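12/19/24

Up early for the open day at Miltwood. Meifang Yu had two passes from work and I had the day off, so we took the 28 bus from the end of the road and were there before the doors opened. Cold, and no shelter in the queue. We went straight to the Wevasus room, as Meifang had heard it gets full by lunch.

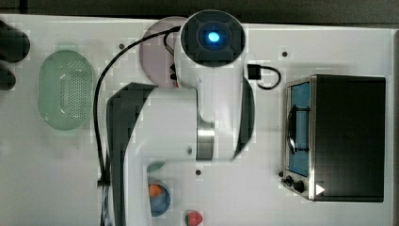
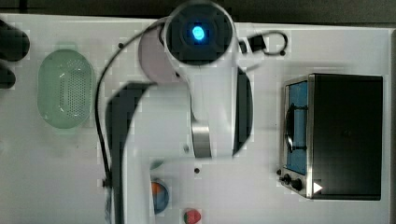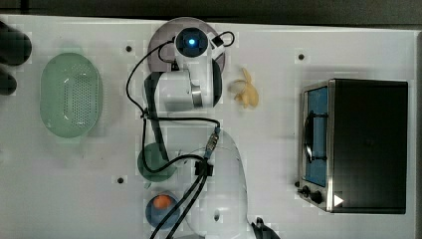

The kitchen table at Wevasus, with the arm, the green colander and the toaster oven.

They let us stand quite close. I liked being able to look down on the table and see how much of it the arm covers. The base is at the back and it reaches towards the front, with black cables clipped along it. The blue light on the joint is brighter than I expected. I spent a while trying to follow one cable from end to end and lost it each time.

The man giving the talk was called Munshi. He said they had made 1,012 runs with kitchen things since September and that bowls were still the part he worried about most. Meifang asked how they decide when a run counts as a good one. He gave a long answer and I followed the first half. Someone's boy wanted to know if it could make toast, and Munshi said not this year.

The talk was meant to be half an hour and went on for nearly an hour. My feet hurt by the end.

Lunch in the canteen, leek soup and a roll, 4 pounds. Too salty. Meifang had the pie and said it was fine.

Afterwards we looked in at Plelter, who do conveyor belts and parcel sorting. Very loud. I took a leaflet and left after ten minutes, Meifang stayed on and came out with a pen and a tote bag. She is thinking of asking them about a job in the spring. I said she should write while they still remember her.

Home by five. The heating had gone off again so I reset it and kept my coat on until the kitchen warmed up. Need to ring the plumber tomorrow, and post the card to Auntie.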